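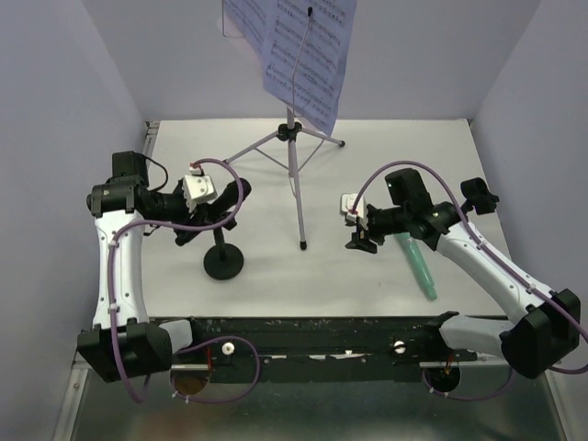 **Who decides what the arms do at the Brorinell workshop?**

The bench staff decide. Under the arrangement that takes effect in August, the people who prepare and check the accessories write the task list for each two-arm cell, and the list cannot be changed without their sign-off.

**Gratex puts two-arm cells into accessory preparation at Brorinell**

14 March 2026 - Gratex, a supplier of bench automation, will install 3 two-arm work cells at the Brorinell workshop, where music stands, instrument supports and small accessories are checked and made ready for rental. The cells will run on Jemal, the Gratex task control software.

The order follows a trial on one enclosed cell. The trial covered handling on a flat white work surface, with a tripod music stand and smaller items placed within reach of both arms. Each arm carries a black gripper and is mounted at the near side of the table, so that staff load and clear the cell from a single position.

**Scope of work**

The cells are assigned to repetitive handling: picking up small parts, moving them between marked positions and presenting them for inspection. Judgment on wear, fit and finish stays with staff. Stands are included in the task list with sheet music in place, as thin paper and wire page holders require lower grip force and slower approach speeds than rigid parts. Separate motion settings are stored in Jemal for each item type.

Repairs, tuning work and customer returns are outside the scope of the order.

**Changes for staff**

The workshop employs 35 people. No positions are being removed under the agreement. Bench staff will move from continuous handling to a rotation of loading, inspection and exception work, with a maximum of 2 hours at a cell before a change of station. Time at the cell counts as bench time for pay purposes.

Each operator will complete 5 days of training before working alone. The course covers safe entry to the enclosure, stopping and restarting a task, gripper changes, cable inspection and editing a task list. Operators who complete it may stop a cell at any time without prior approval - the event is logged by cell and task, and the operator's name is not recorded.

Shift schedules will be issued by Brorinell before the cells enter service. Staff who prefer to remain on manual benches may do so during the first rental season.

**Maintenance**

Zelton will provide on-site service. Routine checks include joint housings, cable clips, connectors and the front mounting rail. Worn gripper fingers will be replaced from stock held at the workshop. Software updates will be applied outside working hours, and the previous version of each task list will be retained.

**Availability**

Gratex is accepting inquiries from rental and repair workshops with comparable handling work. Cell layout, item list and training plan are quoted separately. Technical documents for Jemal are available from the Gratex sales office on request.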